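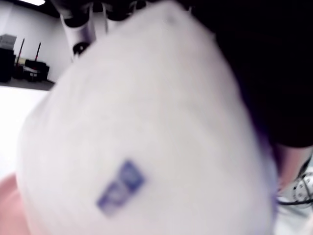

Gradthorpe workshop arm passes 2000 lifts

29 Oct 2019

A robot arm built by members of the Gradthorpe shared workshop has completed 2000 logged lifts of soft goods, the target its builders set before they would let other members book time on it.

The arm, known in the workshop as Stutow, was started last December by Mamta Bhatt and Lertchai Wannasri. Bhatt designed the hand and wrote the control software. Wannasri built the arm, the power supply and the cable runs. Both work on it in the evenings and neither is employed in robotics.

Stutow is meant to pick up things that change shape when they are held: bags, folded cloth, padded covers. The first hand had two flat jaws and a single motor. It closed well on boxes and tins but tended to pinch a fold of cloth and let the rest slide out. The present hand uses jointed fingers that bend separately and close from above, so that the fabric is gathered before any weight comes on it.

The fingers were printed in the workshop. Each joint turns on a steel pin and is pulled closed by a cord, with a spring to open it again. Bhatt said the cord was the weakest part of the design for most of the summer.

"It stretched, then it slipped at the knot, then we changed the cord and it cut into the plastic," she said. "We now run it through a short brass tube at each joint and clamp the end with a screw. That has held since August."

A small camera at the wrist is used to line up the hand. Images are saved with each lift, along with the motor current and the position of every joint. Wannasri said the current readings had been more useful than expected. A steady rise means the cloth is being gathered, while a rise followed by a sudden drop usually means the load has slipped.

The log counts attempts as well as successes, and a lift is entered as good only if the load is carried to the far end of the bench and set down without help. Attempts in which a person touched the load are marked separately and left out of the total.

Most of the remaining faults come from the release. The fingers open at the same speed whatever they are holding, and a light bag can stay caught on a joint after the hand has moved away. A slower opening has been tried and helps, but adds 2 seconds to every cycle. Ratih Yeoh, who joined the build in the spring, is testing smooth covers for the joints as another answer. The first set, cut from bicycle inner tube, gripped the cloth too well and was taken off again.

Cabling has also been reworked. The original loom ran along the outside of the arm and caught on the bench clamp when the wrist turned fully. It now follows the arm more closely, with slack left at the elbow, and the connectors have been changed to a locking type. Wannasri said that an intermittent fault blamed on the software for several weeks had been a loose plug.

Workshop rules for the arm have been agreed and are pinned up by the tool store. Any member who has done the 50 minute introduction may use it. A second person must be present whenever the motors are powered, and the stop button must be within reach of both. The speed limit set in software may not be raised without asking Bhatt or Wannasri first.

Daranee Sriwong, who runs bookings at the workshop, said sessions would be offered in the evenings to begin with. Members who want to try their own objects should bring them to the introduction so that the weight can be checked. Liquids, glass and anything with a sharp edge are not accepted.

The drawings for the hand, the parts list and the control code are on the workshop's shared drive under the name Nustia, which the builders use for the hand alone. Printed copies of the assembly notes are kept with the arm. The notes for the wrist are out of date — they still show the older camera bracket — and Yeoh is rewriting them.

The next job is a second hand, one size smaller, for gloves and socks. Printing of the finger parts has started.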